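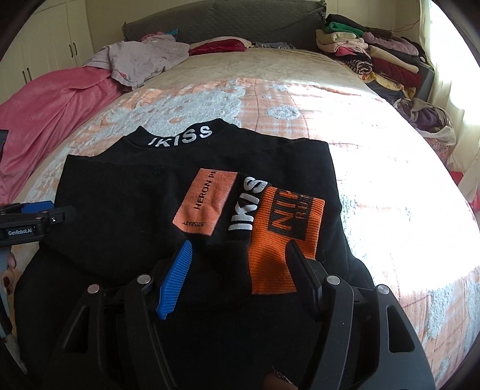 Demonstração de dobra de roupa com pinças manuais: duas meias sobre um moletom preto.

Plustar abre em outubro segunda fase de demonstrações domésticas

Clultedcombe, 22/03/2023 – Dobrar roupa em cima da cama parece fácil, né? Pois experimente fazer isso com uma pinça em cada mão! Passei a semana inteira tentando e já posso contar a novidade: nós, da Plustar, vamos levar o projeto Nirkeck para uma segunda fase, de novo em parceria com a Fonseca.

A ideia continua a mesma. A pessoa segura as pinças e faz a tarefa do jeito dela, no quarto dela, com a cama do jeito que estiver. Cada tentativa vira uma demonstração para o robô aprender depois (ele aprende o gesto, a gente fica com a roupa dobrada, todo mundo ganha). Na primeira fase juntamos 3023 demonstrações, e 1308 delas são só de roupa, que é de longe a parte mais pedida pelos nossos parceiros.

Meia é o meu ponto fraco, confesso. O tecido escapa, a pinça fecha cedo demais e lá vou eu começar outra vez. Mas essas tentativas tortas também ficam guardadas, porque mostram como a mão corrige o movimento no meio do caminho, e eu acho isso uma beleza!

A nova fase começa em outubro e terá 5 tarefas, entre elas juntar pares de meias, dobrar moletons e arrumar pilhas de roupa. Quem participar recebe 2 pinças e um treino curto antes de começar, sem precisar entender nada de programação.

As inscrições já estão abertas na página do projeto Nirkeck. Pedidos de entrevista e de visita podem ser feitos à equipe de imprensa da Plustar, em Clultedcombe.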